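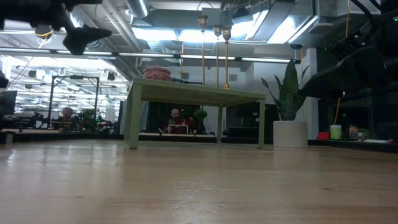 Page last changed: November, 4:40 p.m.

Small tables get their own shelf at the Kavstead lending room

The lending room at Kavstead has been handing out chairs, lamps and folding beds for so long that most people in the neighborhood have probably slept on something from it, or at least sat on something from it at a birthday party. What it has never had much of is small furniture. There were always big dining tables, and a great many stacking chairs, and then a gap where the handy little pieces ought to be — the kind you put next to an armchair, or beside a bed, or in a hallway so the keys have somewhere to land.

That changes this month. A run of small painted tables has come in from Galtach, the workshop across the river that mends and repaints old furniture, and they can be borrowed starting now. One of the first is the sage-green table shown here, with its flat top and four straight square legs. It has a pinkish-red patterned container standing on it, round like a little drum, and we have to say the two colors get along very nicely.

The green was a long time in the choosing. The people at Galtach had first thought of white, which goes with everything but shows every bump, and then of a dark blue that several visitors liked very much in the can and rather less once it was on wood. The sage was left over from a set of kitchen shelves. Somebody brushed a bit on a spare leg to use it up, left it on the windowsill through lunch, and by the time the coffee was finished the matter was settled. More tables in the same color will follow over the winter, and a few in a warm yellow for those who like things brighter.

Borrowing works just as it does for everything else in the room. You come in, you pick your table, you sign the card, and you take it home for up to 5 weeks. If you find you can't part with it when the time is up, you can renew once, so long as no one is waiting. Each household may have two small tables out at a time. We know that some of you will want four for a party, and if you let us know well ahead we will do our best, but please don't count on it in December, when everybody's relatives come to stay all at once.

There is no charge for borrowing, though the jar by the door is always glad of a coin. The money in it goes toward sandpaper, felt pads and paint, and over the past year it took in more than 1,000 dollars, a good deal better than any of us expected from a jar that used to hold pickles. Thank you, truly, to everyone who has dropped something in on the way out.

A word about care, as these pieces are painted by hand and we would like them to stay handsome. Hot mugs need a coaster, and so do flowerpots, which have a way of sweating underneath without anyone noticing until they are moved. Wipe the top with a damp cloth and leave the strong sprays in the cupboard. If a leg gets a chip or a scratch, just mention it when you bring the table back. Nobody will be cross about it, and there is a small pot of the green kept aside for touching up. We would much sooner hear about a chip than have somebody go at it with whatever paint was in the garage, as happened with a certain step stool that is now three shades of brown.

The table has also set off a bit of rearranging. The Kawaguchi shelves, which many of you know as the tall ones where the lampshades lived, have been cleared on their lower two levels to make space for the small furniture. The lampshades have moved to the back wall, next to the picture frames, and the box of odd plugs and cords that used to sit at the bottom has finally been sorted through. If you left an adapter in it at any point in the last several years, now would be a very good time to come and claim it.

Those who would like to try their own hand at painting may be glad to hear that Galtach is planning an afternoon of it before the holidays, with stools and boxes to practice on and all the brushes provided. Old clothes are a must — the sage washes out of cotton if you catch it quickly, and not at all if you don't. Places will go up on the board by the entrance and in the Jerkumness newsletter once the time is fixed, and children are welcome as long as a grown-up comes along and is willing to get a little green too.

The lending room is open afternoons from two until six. Small tables can be looked at any time during those hours, and the cards for them are in the green folder on the counter. Please bring a blanket to wrap yours in if you are driving, or a friend if you are walking.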